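Andport Duty Free (retail concession)

Andport Duty Free is the shop you walk through after security at Andport's only passenger terminal. I've kept this entry going since I worked the tills there myself, so forgive me if it wanders – I'm fond of the place!

History

The first shop was a single counter run by a local firm, Stirnik, selling spirits, tobacco and an awful lot of fudge. It closed each evening at 7 p.m., which was daft, as the late ferries' coach passengers all flew out after eight. Stirnik held on until the terminal was extended, and then the concession went out to tender. Lau won it, and has run it ever since under a lease of 19 years. 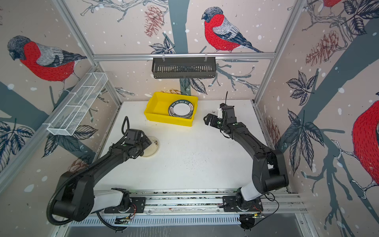
Lau's first manager was Wojciech Kalinowski, and the walk-through layout was his idea (before him you could dodge the shop completely by hugging the left-hand windows). He split the floor into 5 zones, with perfume first and food last, and he was very keen that each zone should feel like somewhere. Food got the birds. If you like red-breasted bullfinches on dark branches, with pinecones and dots of snow, you'd have got on well with Wojciech, who wanted wallpaper like that behind every shelf and mostly got his way. The perfume zone stayed plain white, as the brands insisted on their own fittings.

Layout and range

The present shop covers 771 square metres, counting the stockroom. Spirits still bring in the most money, though confectionery isn't far behind in December. Tableware came in later, under the buyer Shahnaz Patwary, and I'll admit I thought she was mad – who carries plates on to a plane? Plenty of people, as I found out when I had to wrap them.
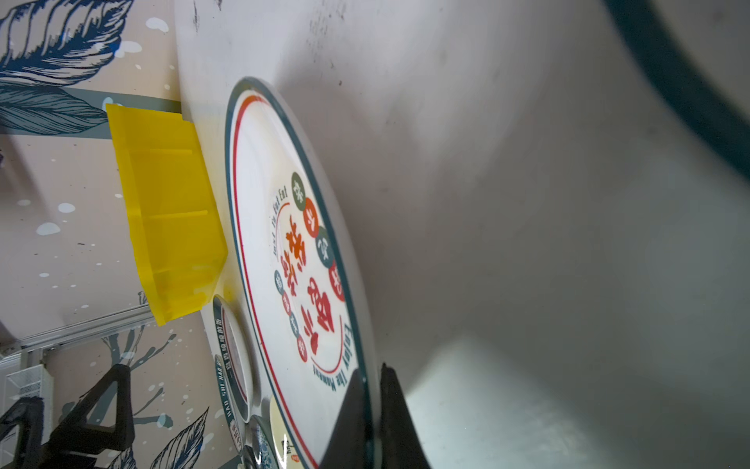 Round plate with red-orange Chinese characters at its centre.

Shahnaz bought in small lots and changed the patterns often, so regular flyers always had something new to look at. Each piece went out in a padded sleeve that counted as part of your cabin allowance, and we had long arguments at the gate over that until the airlines agreed to it in writing.

Collection on return

Lau also runs a shop-and-collect desk in arrivals, using a booking system called Rurkidex. You pay on the way out and pick your bags up when you land.

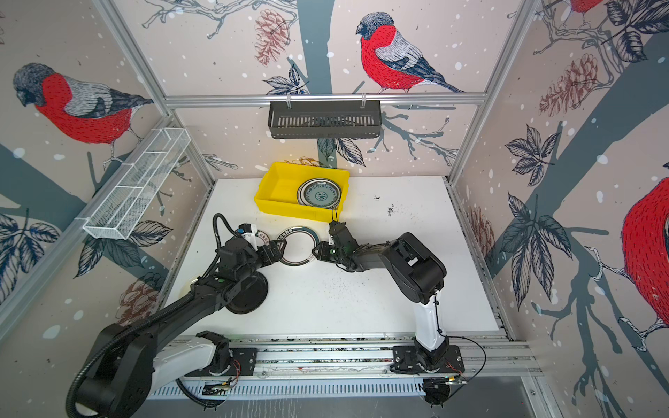 The desk opens at 5 a.m. for the first flight in, and it stays open for delays, however long they run. Pádraig Egan set it up and wrote the rule that uncollected goods are kept for a month before they're refunded. Chang-ho Oh has looked after it since Pádraig moved over to the terminal side, and he added the click-and-reserve page, which I still find fiddly on a phone.

See also: Stirnik (retailer); Andport terminal extension; Lau travel shops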